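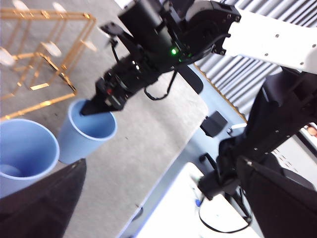

Figure 6.1 Gripper with its fingertips in the mouth of a light blue bin.

Chapter 6
Luggage Labels

6.1 Scope of the chapter

A luggage label is a small printed sheet, gummed or plain, issued by a hotel, shipping line, railway or airline for fixing to a traveller's baggage. Chapters 4 and 5 dealt with folded and stapled items, where the sequence of panels or pages supplies much of the evidence for date and purpose. A label has one printed side, seldom carries a date and often names neither the artist nor the printer. The cataloguer must therefore work from the sheet itself: its size, its paper, its method of printing, its gum and its wording.

The chapter covers labels issued for promotion and labels issued for handling. Handling labels ("Not Wanted on Voyage", "Cabin", "Hold") were functional, and were printed in large runs with blanks for name, berth and port. Promotional labels were given away at the desk or pasted on by porters. Many issuers combined the two, and the line between them should be drawn from the wording and not from the quality of the artwork.

The worked material comes from the Plondico collection, which holds 796 labels from hotels and shipping agents in the port of Bandiso and the towns inland from it. Of these, 370 are unused, 70 have been lifted from trunks or cases, and the remainder are mounted in albums and cannot be examined from the back without treatment.

6.2 Terms

Issuer: the business in whose name the label appears. The issuer is not always the owner. The Hotel Bogdan issued labels under its own name through three changes of ownership, and the catalogue treats it as a single issuer throughout.

Design: the complete arrangement of image and lettering. A change of colour alone does not make a new design.

State: a version of a design that differs in some detail of the printing surface, such as an added telephone number or a corrected spelling.

Printing: a batch produced at one time from one state. Printings are separated by paper, ink and trim.

Die-cut: cut to a shape other than a plain rectangle by means of a steel die. Circles, shields and trunk outlines are the most common shapes.

Imprint: the printer's name or mark, normally in very small type along the lower margin. It is the part most often lost when a label is trimmed — the cataloguer should record "imprint absent" only where the full margin survives.

6.3 Printing methods

Most labels of the interwar period were printed by lithography in flat colours. Under a 30-power glass, the edges of a flat litho colour are even and the ink shows no raised rim. Letterpress work tends to show a darker rim where ink has been squeezed to the edge of the type, and the back of the sheet may show a slight impression. Photographic halftones are recognised by their regular dot pattern.

Mixed methods occur. The printer Jedik supplied Bandiso hotels with stock scenic labels printed in colour with an empty panel, and the hotel name was added by letterpress to order. The same palm-lined harbour therefore appears above the names of several hotels, some of them nowhere near the water. In such cases the stock sheet and the overprint are described separately, and each is dated on its own evidence.

6.4 Evidence for date

Direct evidence is rare. Indirect evidence includes the form of a telephone number, the spelling of a place name, the presence or absence of an airline route and the wording of the amenities. "Electric light throughout" points to an earlier issue than "air-conditioned", although either phrase could be kept on a label long after it had ceased to be a selling point.

Place names need care. An official change of name gives an earliest date for labels that carry the new form. It gives no latest date for the old form, as issuers commonly used up existing stock and sometimes reprinted the old name for foreign guests. The catalogue entry should quote the name exactly as printed, with the modern form in square brackets.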